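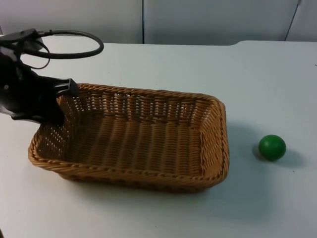

Guvdale Baskets – Trays and Shallow Shapes

We have sold woven trays from the shop in Guvdale for a good few years, and these shallow ones still go out more than anything else. Most people put them on a hall table for keys and post, or on the kitchen worktop for bread. The long tray with rounded corners has a thick twisted rim in a slightly darker brown than the rest, and open lattice sides that let the crumbs through. The floor is woven much tighter, in ridges, so pens and small things stay put. It is synthetic rattan, so a damp cloth is all it needs.

The long tray is 40 cm from end to end. Ask for number 310 if you ring up. A liner in plain cotton is number 703 and is sold separately – Halyna Koval sews them, and they take two weeks.

Please don't stand hot dishes straight on the weave. Use a mat.

Trays can be collected from the shop until five, or posted within the UK. For orders of more than ten, write to Dörte Janssen first, as we keep only a small stock on the shelf between deliveries. The next delivery is due in April.

Round trays and lidded baskets are on the next page.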